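Subject: Re: [mingate-sewing] Sorting buttons and snaps
Date: 25 May 2018

On the list, a member wrote:
> I inherited around 400 loose buttons and they are all in one bag.
> Does anyone sort by size, or by color? And do the shanks go
> in with the flat ones?

I sort by size first and only bother with color for shirt buttons. My order goes like this:

1. Pull out the shanks. They get their own place - they never lie flat and they scratch the pearl ones.

2. Split the rest into small, medium and large. A yellow organizer with clear drawers side by side is plenty for this, and you can check what is in it without opening anything.

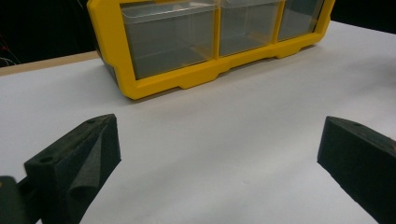

3. Thread matching sets on a bit of cotton and knot it. Do this before you put them away or you will be hunting for the last one with the coat on your lap.

Snaps I keep on the card. The Hiketti ones rust if they get damp, so mine live upstairs. I used to buy Vasix but the shop on Toft Road stopped carrying them in March.

Does anyone still have the old Mingate pattern 577, the child's coat with 2 pockets? My copy is missing the collar piece. I can pay postage.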